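How do I keep toiletries together when subletting a furnished room?

3 min read

I'm taking a furnished room in Lorkow from September while I finish a course. The bathroom is shared with two other tenants and has one shelf, which is already full. I was told to keep my things in my bedroom and carry them back and forth. Rent is 668 a month so I don't want to spend much on storage. What do people use? Also, is it normal that the landlord wants a 275 deposit just for the furniture?

Answer 1

I did this for 11 months. Use a box you already have. A shoe box or a gift box is fine as long as it has stiff sides and is deep enough for bottles to stand up. I kept mine on the bed while I was unpacking and then on the floor of the closet. 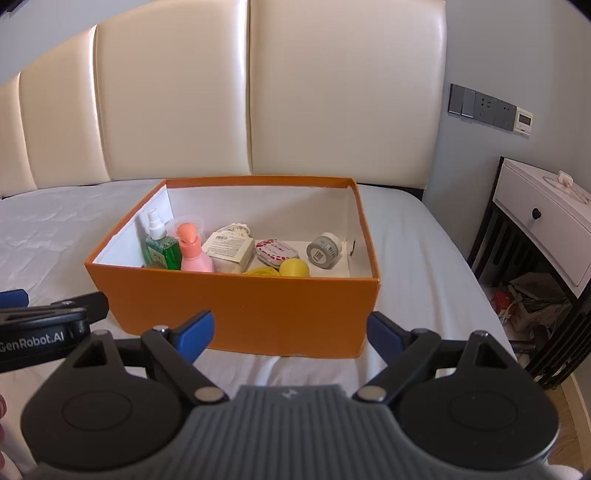

Orange box with the spray bottle at the left.

Put anything that can leak on one side and stand it upright. Small items go in a round tub with a lid or they end up under everything else. Cardboard gets soft if you set it on a damp bathroom floor, so I only carried in what I needed that day. If a corner starts to go, tape it from the inside.

Don't buy the hanging organizers from Plultley. The hook on mine broke in 10 days.

Lurdes Valente

Answer 2

Agree with the box. I would add, sort it before you move and not after. Most people bring over twice what they use.
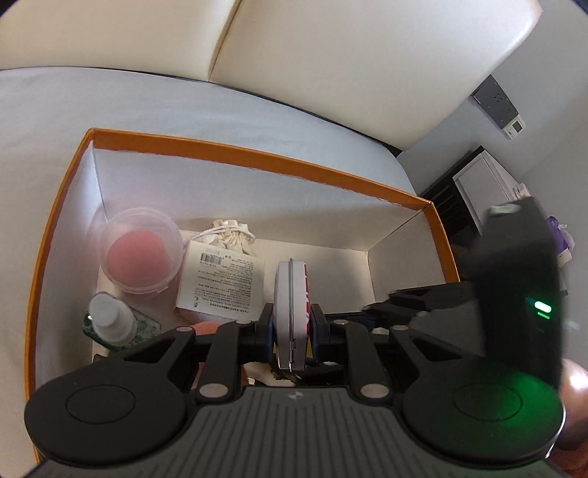

Check dates on creams and throw out the old ones. Sponges should be replaced every few months anyway, so don't pack a bag of used ones. If you take things out of their packaging, write down the name of any product you might want to buy again.

On the deposit, ask for a written list of the furniture with its condition and have both of you sign it. Mine was with Szabó and they returned all of it, but it took two emails.

Sakda Noiphan

Answer 3

just get a plastic caddy with a handle, Nonine has them. can't help with the deposit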